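Clovik Planner
Grasp and motion planning software for single-arm cells

Clovik is a task and motion planner for six- and seven-axis arms with a parallel gripper. You give it a model of the cell, a list of objects and a goal. It gives back a sequence of grasps, moves and placements, with a timed trajectory for each one. It runs on an ordinary Linux workstation and talks to the arm controller over Ethernet.

Clovik is sold on its own or as part of the Naltel cell software bundle. If you already run Naltel Perception you do not need a separate license for the object tracker.

What it does

Most pick-and-place programs are written as a list of taught points. That works until a part shows up somewhere new, or two parts sit at different heights, or a fixture gets moved. Clovik plans from the current state of the cell each time, so the points do not have to be taught again.

The planner works on two levels. The task level decides which object to move, in which order, and where to put it. The motion level checks that the arm can carry out each step without hitting the table, the fixtures, the other objects or itself. When a step fails the motion check, the task level gets the reason back and tries another order or another grasp. You can read those reasons in the log, and most of the time they are enough to tell you what is wrong with the cell layout.

Working with more than one height

Support surfaces in Clovik are named objects. A table, a box, a shelf or a pallet can all be set as a surface, and any of them can hold parts. The planner keeps track of which part is on which surface and updates that when a part is picked up or set down. A placement goal can name a surface only ("anywhere on the low box") or a surface and a pose.

Surfaces can be fixed or movable. If a surface is movable, the parts on it move with it in the model. Fixed is the default, and we suggest leaving it that way unless you have a reason to change it.
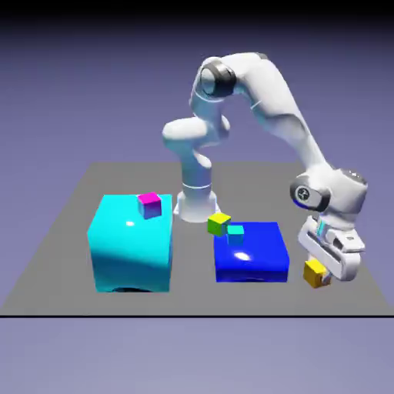

Clearance is set per surface, in millimeters. The default is 15 on approach and 2 at the point of contact. Tall surfaces close to the arm base usually need a larger approach value, as the elbow can swing low on that side when the arm reaches across. If you are not sure, leave the defaults in and run the clearance report. It lists the closest point of every move in the plan, sorted with the tightest at the top.

Grasps

Grasps are generated from the object mesh and the gripper file. Boxes and cylinders need no mesh, just dimensions. For each object Clovik builds a set of candidate grasps and ranks them by reach, by clearance around the fingers and by whether the same grasp can be used for the placement. You can lock an object to top grasps only, which is the setting most people use for small parts on a flat surface.

Gripper files for common two-finger models are included. To add your own you need the finger shape, the stroke and the tool center point. The Gaselik gripper editor reads STEP and STL files and writes the gripper file for you - it comes with every Clovik license and runs in a browser window.

Simulation viewer

The viewer shows the plan before it goes to the arm. You can step through it one action at a time, scrub back and forth, or let it play at cell speed. Objects take whatever color you give them in the cell file. We recommend plain, strong colors for parts and different ones for surfaces. It makes a long plan easier to follow on a shop monitor.

The viewer can also run with physics turned on. With physics off, a held part is fixed to the gripper and a placed part stays where the plan puts it. With physics on, contact and friction are simulated, and a part that is set down too close to an edge can fall. Physics runs are slower. Use them for the final check and keep them off while you are still changing the layout.

Edits made in the viewer are saved to the cell file only when you press Save. Closing the window drops them, with no warning in the current version. A prompt is planned for the August release.

Perception input

Clovik does not include a camera driver. It accepts object poses from Naltel Perception, from a ROS 2 topic or from a plain text file. Poses are matched to named objects by ID. If two objects share an ID, the planner stops and reports it. Poses that put one object inside another by more than the contact tolerance are also reported, and you can choose whether the planner should stop or push the object up to the nearest free height.

Planning time

Planning time depends mostly on how many objects block each other. Sorting jobs where every part is free to pick plan quickly. Jobs where one part has to be moved out of the way first take longer. A cell file can hold up to 3000 objects, but the task level only looks at objects inside the work zone you draw, so keep the zone tight.

A time limit can be set for each plan. When the limit is reached, Clovik returns the best complete plan it has found, or a failure with the last blocked step. It never sends a partial plan to the arm.

Requirements

Ubuntu 22.04 or later
4 processor cores, more if you run physics
A graphics card is needed for the viewer only
Wired network connection to the arm controller
URDF of the arm (we supply files for supported models)

License and support

One license covers one cell. A simulation-only license is available for engineering offices and schools and has every feature except the controller link. Moving a license to another computer is done from the account page and takes effect at the next start of the planner.

Setup help is handled by Walczak, our integration partner. A standard setup covers the cell model, the gripper file, the controller link and a first working job. Training can be added at the time of order or later.

For a trial license or a question about your arm model, write to Rahel Rainer in technical sales through the contact form. Please include the arm model, the controller version and a sketch of the cell - a hand drawing is fine.

Related products
Naltel Perception
Gaselik Gripper Editor
Clovik Controller Link, spare license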